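Side Two First

posted 9/5/24

I have been trying to write about the new Marinescu record for most of the summer, and every time I sit down to do it I end up reorganizing a shelf. The shelf looks great. The review still isn't here, so I'm going to type until there's enough of it to post and then go make dinner.

For those just joining (hello, both of you), Marinescu is a trio out of Sokudstead: piano, bass, drums, no leader that they'll admit to. The name came off a mailbox at their first rehearsal space. They've put out four albums, all on tiny labels, all with covers that look like a water bill. The new one is called Graltness. I've asked what that means and was told it's "more of a feeling," so there you go. I've felt it a few times since, mostly while doing my taxes.

It was pressed in an edition of 573, a number that suggests either a very precise idea of the audience or a box that fell off something. Mine is number 337, written on the back in pencil. I've already smudged it with my thumb, and it could now pass for 331 in poor light.

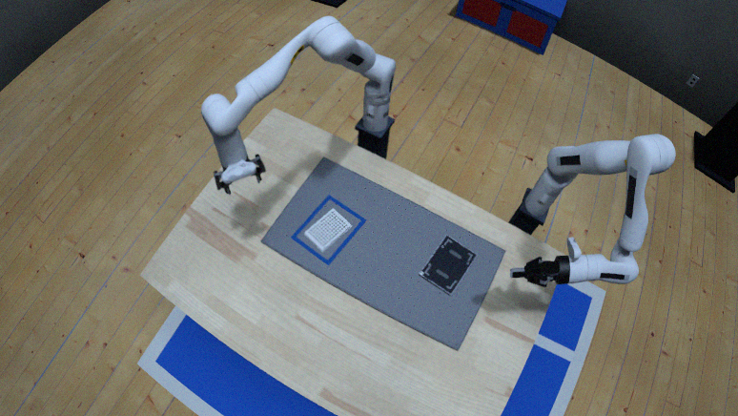

The record itself

Start with side two. I mean it. Side one opens with a nine-minute piece called "Idville" that takes six of those minutes to decide it's a piece, and if you come to it cold you may well wander off to see what's in the fridge. Side two opens with the drummer alone, playing brushes on what sounds like every part of the kit except the parts you're supposed to hit. Then the bass comes in on one note and stays on it. I counted along the first time, lost my place, and decided that was probably the idea.

By the time the piano arrives you've been leaning toward the speakers for so long that a plain old minor chord feels like somebody turning on the lights. It's a cheap trick and it worked on me every single time. It worked on me this morning, while I was buttering toast, and I stood there holding the knife until the track ended.

The second tune on that side is the closest thing here to a hit, by which I mean it has a melody you could hum to another person without having to apologize. It's a waltz, more or less. The drummer keeps nudging it toward four and the bassist keeps pulling it back, like two people trying to be polite about a restaurant check. The piano solo is short. I used to think this band's pianist was holding back out of modesty, and I've come around to thinking she's just very sure of when she's finished. More players should try it. I have sat through tenor solos that outlasted my parking.
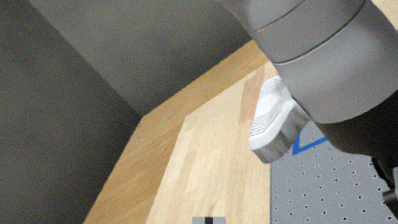
The closer is a ballad and I don't have much to say about it except that I've stopped playing it after eleven at night. There's a place near the end where the bass goes up high, bowed, and a little flat, and they left it in. Bless whoever was in the control room for that. A fussier band would have fixed the note and lost the whole tune.

Now flip it over. "Idville" makes far more sense once you know what these three sound like when they get going. All that circling at the start is them listening to each other, and you can hear the pianist start an idea, notice the bassist is already halfway into a different one, and just drop hers on the floor. That takes manners. The rest of side one is two short sketches and a blues. The sketches I could live without - they have that between-courses quality, a little spoonful of sorbet - but the blues is terrific and kind of rude. The drummer drags it so far behind the beat that I got up to check the belt on my turntable.

The belt was fine. The stylus could use replacing, but we don't talk about that in this house.

The show, such as it was

I caught them live last October in Idville, the town, before the record was out and before I knew there'd be a tune named after it. If you've never been, it has a gas station, a very good pie place, and a hall above the feed store with a capacity of 100 according to the sign by the stairs. We did not trouble the sign. I sat in the second row because the front row felt like a commitment.

They played two sets with a long break in between, during which the bassist sold me a T-shirt in a size I haven't worn since college. The house piano had one key up top that buzzed like a bee in a can. Most pianists would steer around it. She went looking for it. By the second set she'd worked it into a whole little figure, bzzt and then three clean notes, and the drummer was answering on the rim of his snare, and a man behind me who had been coughing since the parking lot finally stopped. I'd like to think it was the music.

I wrote all this up at the time for the club newsletter, where it was trimmed to two sentences, one of them about the pie. 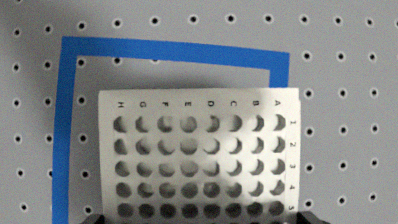 Sokudstead Improvised Music Club - Listening Section

I still belong to the club, for the record, and the blog still gets to sit on the club's pages in exchange for my remembering to mention meetings. We meet upstairs, we bring one record each, and you're allowed to talk during the music only if you brought cookies. At the last one I brought Graltness and played side two. Reaction was mixed. One person asked if the drummer was okay. Another asked to hear it again, all of it, and then argued with me about the waltz for the entire walk to the bus.

That second person was Grażyna Wysocka, who taught theory for years and can make you feel underdressed with a single raised eyebrow. Her position is that it isn't a waltz at all. She says it's in a slow six with the accents pushed around, and that I'd know this if I listened to the left hand and quit tapping my foot like a man waiting for a dentist. I've listened to the left hand. I think she may be right, and I'm putting it down in public so that she'll stop emailing me.

She also pointed out something I'd missed completely: the bass line in the ballad is the melody of "Idville" slowed way down. Same notes, same order. I went home and checked it at the keyboard with one finger, which is how I do everything at the keyboard, and sure enough. So the last thing on the record is the first thing on the record, and I'd been listening to it for two months and telling people it had a "loose, unplanned feel." I said that out loud. To people who know things.

Complaints department

The pressing is a little noisy. My copy has a tick in the drum intro on side two that I've now heard so often I miss it when I stream the thing. The sleeve notes are printed in gray on slightly lighter gray, and run to maybe 1000 words, most of them about a walk the bassist took. There are no track timings anywhere. And someone really should have talked them out of that second sketch, which is mostly a piano lid being opened and closed. I own a piano lid. I can do that at home.

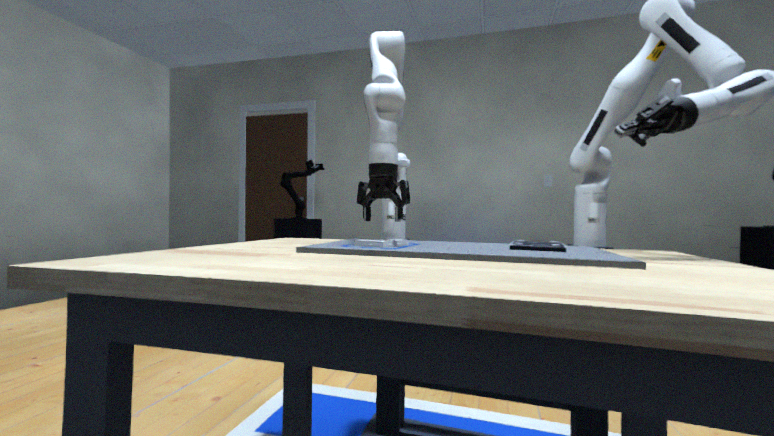 Worktable with two white robot arms at the far side.

Those are small gripes, and I only list them so this doesn't read like a fan letter. (It's a fan letter.) What I like about this band is the thing I can never get across to anyone who asks me what kind of music I listen to. I say "piano trio" and they think of a hotel lobby. I say "improvised" and they think of someone falling down the stairs with a saxophone. Marinescu is neither, though the second sketch does drift toward the stairs. They play tunes, they listen hard, and they aren't afraid of a bit of dead air.

If you can find a copy, the band sells them at shows, out of a suitcase, and takes cash only. I'm told there's a stack left. There's also a digital version for the sensible among you, and it does have the track timings, so I can report that the bass solo I've been describing to everyone as "about ten minutes" comes in at just under four.

Next time I'll get to the two reissues I promised in the spring, and the box of 45s from my uncle, half of which turned out to be polkas. Some of them are pretty good polkas. Cookies are on me at the next meeting, so I intend to talk straight through everything.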